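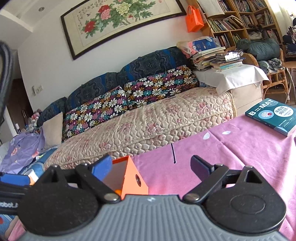 Section 4. Setting up a recording table at home

This section is for club members who have taken a Clirkudon hand gripper home and are recording for the Flamesley sorting challenge. It assumes the gripper has been charged and paired as set out in Section 3. If the status light is still blinking, go back and finish pairing first.

4.1 Preparing the table

1. Choose a table that comes up to your hip or a little lower. You should be able to reach all of it without leaning on the edge.

2. Lay a plain or lightly patterned cloth and smooth it from the middle outwards. Small creases do no harm. A fold deep enough to catch a fingertip should be flattened.

3. Leave 40 cm of clear space in front of the sorting box. Books and papers may stay at the sides of the table if your elbow does not reach them.

4. Leave the rest of the room alone. Beds, shelves and cushions in the background are welcome, and the Sivard software trains better on rooms that differ from one another.

5. Switch on the ceiling light if you are recording after four in the afternoon. Do not change the lighting partway through a set.

Note: The club cloths kept in the Dvořáček cupboard may be borrowed for two weeks. Write your name on the sheet inside the door.
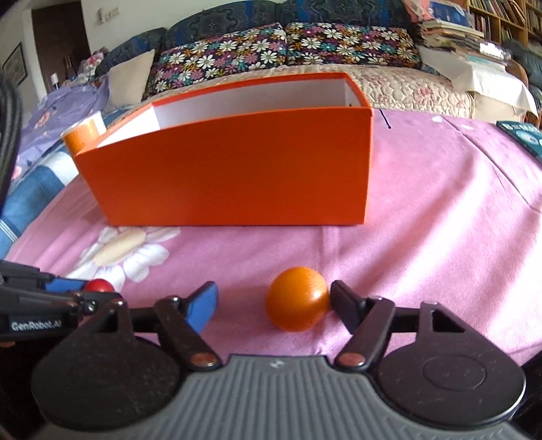
Flamesley Robotics Club — Member Handbook — Issue 14

4.2 Checking the fingers

1. Hold the gripper level and squeeze the trigger fully. The two pads should meet along their length. If they meet only at the tips, loosen the lower pivot screws by a quarter turn, squeeze again and retighten.

2. Release the trigger. The fingers should open without a jerk.

3. Wipe both pads with a damp cloth and let them dry. Do not use alcohol wipes on the rubber.

4. Pads of different colours are the same part and may be mixed.

5. Practise on something light before you start. Pick it up, hold it for a slow count of three and put it down again. Do this until you stop looking at your hand.

Caution: Keep hair, sleeves and lanyards clear of the linkage arms. The arms close with enough force to pinch skin. Members under twelve must have an adult in the room.

4.3 Placing the objects

1. Set out one object at a time. For the first set, use something that stands up by itself, such as a tin or a lidded pot, and place it near the middle of the cloth. 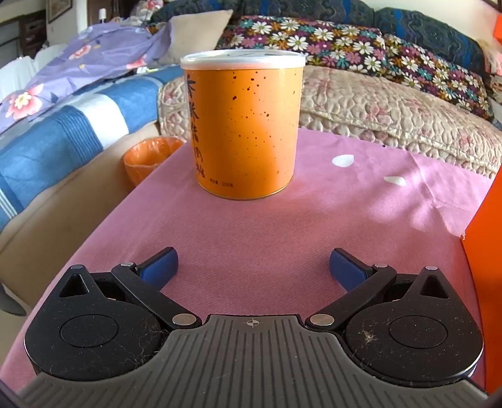

2. Bring the gripper in from your side of the table with the fingers already open. Stop a hand's width short, then move forward steadily until the object is between the pads.

3. Close slowly. If the object tips, let it fall, open the fingers and keep recording. A failed grasp is still a useful one and should be marked F on the log sheet.

4. When you have finished the upright objects, go on to blocks, balls and small fruit. Wash and dry fruit first, and throw away any that splits.

5. An object heavier than 400 g must not be lifted. Slide it instead and mark the entry S.

4.4 Recording a sorting run

1. Put the open box at the back of the clear space.

2. Place the next piece of fruit in front of the box and start recording. 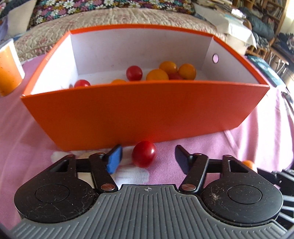 3. Lift the fruit just high enough to pass over the front wall, lower it inside and only then open the fingers. Dropping it from above makes it roll, and the software loses track of it behind the wall.

4. Take your hand back to the starting position before you stop the recording — the last second matters as much as the first.

5. Carry on until the tray of loose fruit is finished. Mixed colours are fine.

Note: Brush lint off the round hubs between sets with a dry paintbrush. Cloths and bedding shed more than you would think, and fibres that work down into the pivots make the fingers stick.

4.5 Handing in

Copy the folder to the club drive under your member number. Last term's practice set, 197 runs, is there for comparison. Log sheets go to Radomír Hájek on paper, with F and S entries circled. Grippers are due back by the end of October with both spare pads in the bag. Report a bent arm on the repair form in Section 7 and do not try to straighten it yourself.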